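2손가락 그리퍼 Lenaleo 도입 검토 및 사용 평가
작성: 장비도입검토실 / 2018년 8월 10일 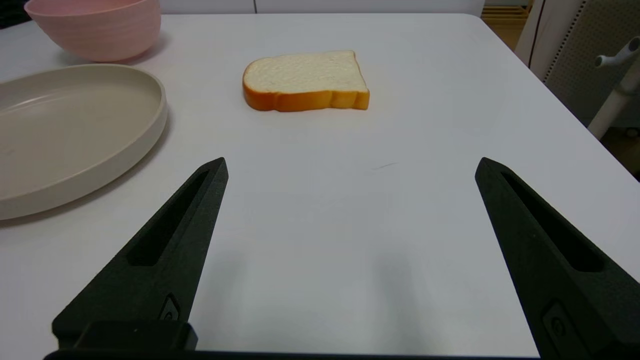
그림 1. 손목 카메라 시점의 작업대. 열린 그리퍼 앞쪽에 빵 조각, 왼쪽에 접시와 그릇이 놓여 있다.

1. 평가의 목적

본 평가는 식기 및 식품 모형 취급 실습에 사용할 그리퍼의 차기 연도 구매 여부를 판단하기 위하여 작성되었다. 검토 대상은 Alau사의 Lenaleo이며, 비교 대상으로는 당 기관이 이미 보유하고 있는 Kasine 그리퍼를 두었다. 실사용은 조작실습실의 Friederike Gerlach 연구원과 Abilio Iglesias 기술원이 담당하였고, 예산 관련 사항은 구매담당 Birgit Böttcher의 확인을 거쳤다.

평가의 범위는 그리퍼 본체, 교체용 손가락, 손목 카메라 브래킷으로 한정한다. 로봇 팔과 제어기는 기존 설비를 그대로 사용하므로 비용 산정에서 제외하였다.

2. 가격 및 구성

납품사 Habte가 제시한 견적은 본체와 브래킷을 포함하여 3,029유로이다. 교체용 손가락은 한 쌍에 185유로, 체결 나사와 고무 패드로 구성된 소모품 세트는 67유로이다. 견적에는 운송비가 포함되어 있으나 통관 수수료와 설치 지원비는 별도로 청구된다. 최초 견적서에는 이 항목이 기재되어 있지 않아 재발급을 요청하였으며, 동일 제품을 검토하는 기관은 견적 단계에서 총액 기준을 서면으로 확인할 필요가 있다.

기본 구성에 포함되는 손가락은 한 쌍뿐이다. 실습 일정 중 파손이 발생하면 장비 전체가 정지하게 되므로, 예비 손가락 한 쌍과 소모품 세트는 선택 사양으로 보지 않고 최초 구매 금액에 산입하는 것이 타당하다. 이 경우 통관 및 설치 비용을 제외한 합계는 3,281유로가 된다.

3. 설치

기계적 체결에는 특별한 어려움이 없었다. 다만 동봉된 설명서는 배선 순서에 관한 기술이 부족하고, 브래킷을 먼저 고정하면 커넥터에 공구가 닿지 않는다. 담당자는 브래킷을 한 차례 분리한 뒤 배선을 다시 하였다. 이 사항은 Habte의 기술지원 담당 Heriberto Cárdenas에게 전달되었으며, 개정 설명서를 제공하겠다는 답변을 받았다. 작성일 현재 개정본은 수령하지 못하였다.

4. 사용 평가

평가 과제는 작업대 위의 물체를 집어 접시로 옮기는 단순 작업으로 구성하였다. 그릇과 같이 높이가 있는 물체에서는 Lenaleo와 Kasine 사이에 실무상 의미 있는 차이를 확인하지 못하였다. 두 제품 모두 가장자리를 잡는 동작이 안정적이었다.

차이는 상판에 납작하게 놓인 물체에서 나타났다. 빵 조각처럼 낮은 물체를 집으려면 손가락 끝이 상판에 매우 가까이 내려가야 한다. Lenaleo는 손가락이 끝으로 갈수록 가늘어지는 형상이어서 접근이 수월하였고, Kasine는 끝단이 두꺼워 물체를 밀어내는 경우가 잦았다. 반면 Lenaleo는 하강 높이 설정에 민감하여, 설정이 조금만 낮아도 손끝이 상판에 닿는다. 흠집이 문제가 되는 작업대라면 보호 매트의 구입 비용도 계획에 반영하여야 한다.

손목 카메라의 시야는 대체로 양호하다. 양쪽 손가락이 화면에 함께 들어오고 그 사이로 물체를 확인할 수 있어, 원격 조작자가 정렬 상태를 판단하기에 적합하다. 그리퍼의 그림자가 손가락 사이 상판에 드리우는 점은 조명 계획에서 고려할 사항이다. 흰색 상판에서는 판독에 지장이 없었으나 어두운 상판에 대해서는 시험하지 않았다. 또한 접시처럼 폭이 넓은 물체는 팔의 위치에 따라 일부만 시야에 들어오므로, 배치 전체를 보아야 하는 과제에는 외부 카메라를 추가하여야 한다. 해당 비용은 위 합계에 포함되어 있지 않다.

소음은 실습실에서 대화에 방해가 되지 않는 수준이었다. 개폐 속도는 Kasine보다 느리며, 반복 횟수가 많은 과제에서는 이 점이 단점으로 작용한다.

5. 유지관리 및 예산상 유의사항

손가락은 나사로 체결되는 방식이어서 현장 교체가 가능하다. 교체 후에는 영점 설정을 다시 하여야 하며, 이에 필요한 프로그램은 본체 가격에 포함된다. 보증은 본체에만 적용되고 손가락은 소모품으로 분류된다. 따라서 손가락 교체비는 자산취득비가 아닌 운영비로 편성하여야 하며, 두 항목을 한 건으로 결재할 경우 회계 처리 과정에서 반려될 수 있다.

6. 종합 의견

Lenaleo는 납작한 물체를 다루는 교육 및 연구용 작업대에 적합한 제품으로 판단된다. 속도가 우선되는 용도이거나 Kasine를 이미 보유하고 취급 대상이 그릇류에 국한되는 경우에는 교체의 실익이 크지 않다. 당 실에서는 예비 손가락과 소모품을 포함한 구성으로 한 대를 우선 구매하고, 추가 구매는 개정 설명서 수령 후 재검토할 것을 건의한다.

검토 의견은 실장 Sieglinde Thiele의 승인을 받아 10월 예산 심의 자료에 첨부한다.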